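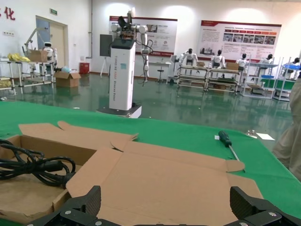
Marnie Oduya-Pratt

August, started after lunch

OK, stairs. I went back up Lovedance Tower this morning before it opened to the public and counted them again, and I get 336 from the ticket hall to the upper gallery. The leaflet says the same, so hooray, but my spreadsheet from the last visit came out 5 short and I've been grumpy about it ever since. I'm pretty sure now that I lost them at the bend behind the bell room, where the treads go narrow and you have to duck under a beam with your clipboard in your teeth. If anybody picks up my old sheet, the rows for the middle flight are wrong. Use the new tab.

Rise per step is not constant, which matters a lot if we're going to draw the thing properly. The bottom flights are stone and very even. Then you get to the part that was rebuilt and they're all over the place, some so shallow I kept tripping upward. I put the worst ones in Imik as separate heights and let the rest follow the average for their flight. It made the model slow as anything on my laptop! I had to switch off the shadows. 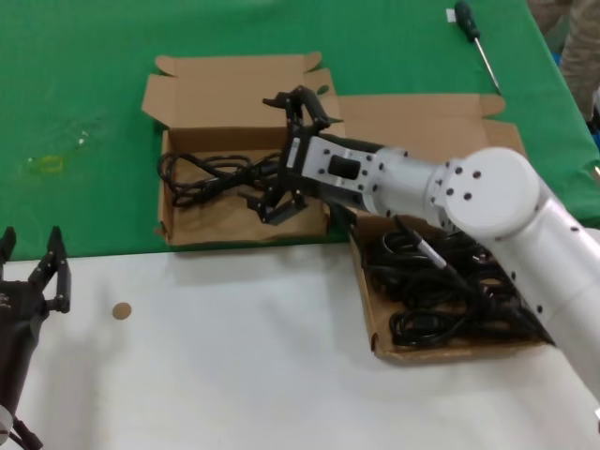

The date stone over the west door says 1851 and I'd always taken that as the year the tower was finished. Looking at it up close I'm less happy. The stone is a different color from its neighbors and the joint around it is much fatter, so it could have come from the old market hall and been stuck in later. I'm leaving the date on the drawings with a question mark. Please don't take the question mark off just to make the title block look nicer (yes, I know it looks nicer).

Heights next. Used the Cerer for the inside shots, down the stairwell from the gallery rail to the brass plate on the floor. It kept catching the handrail bracket on the third landing and giving me a silly short number. Moving over by a hand's width fixed it. I took the reading again from the opposite side and the 2 agreed well enough that I stopped fussing. From outside it was hopeless, with the sun right behind the lantern, so the spire is still a guess from the old elevation. Try it early next time, from the steps of the library.

Something I hadn't noticed before: the gallery floor tips. You can feel it in your ankles as you walk round to the river side. I set a pencil down by the door and it rolled off toward the drain, which I suppose is what it's meant to do in the rain, but the slope looks steeper than what's on the Horrocks drawings. They show it dead flat. They also show four windows on the bell stage where there are clearly louvers, so I don't know how much was ever built the way they drew it.
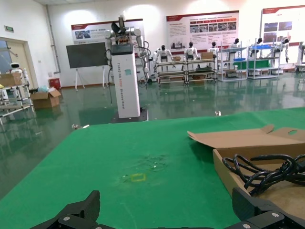
I've gone back and forth on whether to model the gallery as drawn or as it stands, and I'm going with as it stands. The whole point of this was to have something people could look at if they can't manage the climb, and they ought to get the real floor, tilt and all.

View from up there was gorgeous by the way. Haze on the hills, the whole bend of the river, and you can see clear down onto the roof of the railroad station, which has way more skylights than I thought.

Paper notes from the climb are in the blue folder. My sevens look like ones when I'm out of breath, sorry, ask me before typing them in.

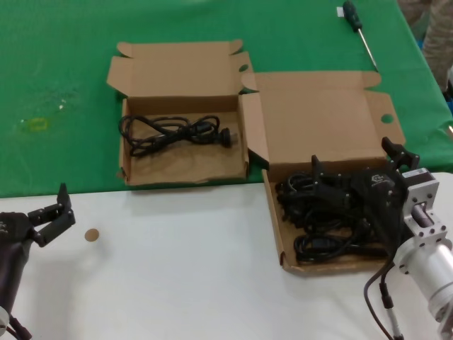
Things still hanging:

Spire height, see above.

Wall thickness at the bell stage. I measured at the window reveal, but there's timber lining on the inside and I couldn't tell how deep it goes. Maybe knock on it next time.

Lantern glass: is it eight panes or eight pairs? My photos are all glare. The Horrocks sheet says pairs, see earlier comment about the Horrocks sheet.

Imik file is saved as the gallery version. The older one still opens but the stairs in it stop in midair just below the bells, so don't send that to anyone.

Legs are killing me. Doing the drawing side tomorrow, sitting down.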